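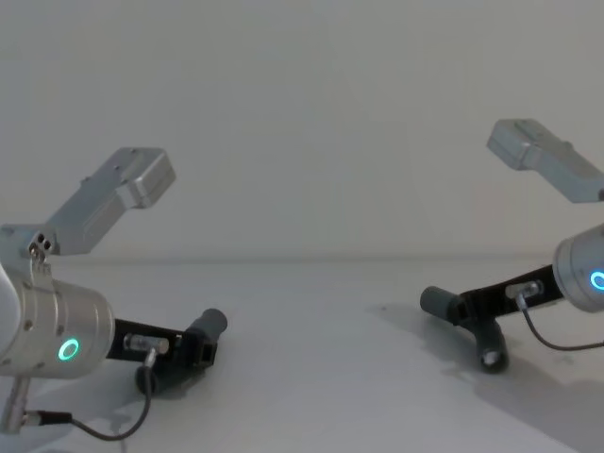

Fig. 1. Two arms facing each other over a plain white tabletop, grippers on, nothing between them yet.

Print this page | E-mail this page

Section 2: Planning and Budgeting for a Two-Arm Table

Before you get anywhere near unpacking, please sit down with a pencil. I wrote this section after we set up our second table at Dreltoddale, and I spent more on that one in forgotten bits and pieces than I'd like to admit (Riet Visser still has the receipts in a folder with my name on it). The steps are in the order I'd do them now.

1. Write down the job first. One sentence is plenty. Ours was "pass a part from one hand to the other and set it down." If your sentence only needs one arm, buy one arm! You can leave space for the other and come back to it next year.

2. Measure the room, then the table. You want each arm to get to the middle with its elbow still a little bent, so check the reach on the data sheet against your actual tabletop. I cut two strips of cardboard to the reach length, pinned one at each end and swung them around. It looked silly and it saved us from a table that was far too wide.

3. Price the arms as a pair. Ask for the same model and the same software version on both, in writing. Hendrik Bakker bought his a year apart and lost most of April getting them to agree with each other.

Note: Ask the seller whether each arm comes with its own control box. On some quotes the box is a separate line, and it isn't a small one.

4. Now add the grippers. People budget for the arms and treat the grippers like a phone case - they're a real purchase. For each side you'll want:
- the gripper itself
- the connector and cable that go with it
- the mounting plate for your particular wrist
- spare fingertips, at least one set

5. Add any brackets. In Fig. 1 there's an angled silver one on top of each wrist. We had ours made by Claeys, and the pair came to 964 with the screws. Get the drawing checked against your wrist before you order, and add the weight of the bracket to the weight of the gripper when you work out what the arm can still lift. I forgot that part completely the first time.

6. Buy cable with some slack in it. You can see in the figure how the thin black cables hang in a curve from the gripper connectors. That curve needs length, and the wrist needs room to turn without pulling it tight. Order one spare cable per side while you're at it. Ours took roughly 8 weeks to arrive when we had to order one alone.

Caution: Don't price your cable from a photo of somebody else's table. Move the arm through its whole range by hand (power off) and measure with string.

7. Think about the tabletop and the wall. I went with plain and pale for both, and I'd do it again. Small parts are easy to find and it wipes clean. The downside is that every scuff shows, so put a little aside for a new top later on.

8. Check the power where the table will stand. Jong-dae Min did this for us and found that the nearest outlet shared a circuit with the coffee machine. An electrician's visit went on the budget that same afternoon.

9. Budget for the safety side. That means a stop button you can get to from wherever you'll be standing, a risk assessment by somebody qualified, and whatever guarding they ask for. Please don't trim this line to pay for nicer grippers.

Caution: Two arms can reach each other. Include time for setting the limits between them, and don't run both together until that's been done and checked.

10. Put people's hours in. We planned 2 days for set-up and used 5. Anouk Cuypers now writes training down as its own line, and her budgets come out a lot closer than mine.

11. Get more than one quote. We asked Flutwood and Dodby for the same list, word for word, and laid the answers side by side. Dodby had left out delivery and Flutwood had left out the mounting plates, so neither total meant much until we'd called them both back.

Note: Keep the quotes even after you've ordered. You'll want the part numbers when something wears out.

Once the list is filled in, hand it to whoever signs for it and go on to Section 3, Receiving and Unpacking. If you're on our site, Henk Nijs takes orders on Wednesday, and he'll want the delivery address and the door width on the front sheet.

Print this page | E-mail this page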